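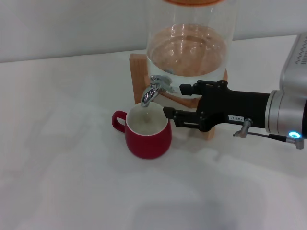
Reading Long Novels in Short Sittings
Project report, Introduction to Literary Study
Katalin Illés and Mitiku Kahsay

1. What we set out to do

Our question was whether a very long novel survives being read in small pieces. The novel was The Salt Ledger by P. Kanagaratnam, 1,302 pages in the paperback, which follows a family of harbor clerks through four generations and a great many invoices. Katalin picked it. Mitiku would like that recorded.

We read 25 pages a day, each of us alone, and wrote a short entry afterward saying what we remembered and what we thought would happen next. We started in October and finished in December, with a gap for midterms that we had not planned and do not regret.

2. Method, such as it was

The entries went into a shared notebook. We agreed not to look at each other's until the end of each of the book's 6 parts. Mitiku looked during Part Two. He says he was checking the spelling of Clorkell, the town where the clerks live, and the spelling of Clorkell is printed on every other page of the novel.

We scored nothing. An early draft of our proposal had a "recall scale," and our instructor wrote "why?" next to it.

3. What happened

Part One went badly. There are three men called Tinderau, two of them cousins, and in daily portions it is easy to put the book down with one Tinderau and pick it up with another. Katalin's entries follow a single heroic Tinderau who is married in one chapter and a bachelor in the next. She found this moving.

By Part Three the slow pace had started to help. The long chapter about the flooded warehouse, where very little occurs besides water, was the favorite of both readers. Mitiku tried rereading it in one go and was bored by the second page of barrels.

Our predictions were poor throughout. We both expected old Jetasov to burn the ledger. He sells it, for less than he paid, and then complains about the price for most of Part Five.

4. Problems

Two readers is a small group, and one of them cheated. We also talked about the book at lunch, which the method did not allow for. Katalin read the last 80 pages in one night and finished at 3 a.m., so we have no proper entries for the ending from her, only the word "Well" and a drawing of a boat.

5. Further work

Mitiku suggests repeating the project with a shorter book. Katalin has already bought the sequel.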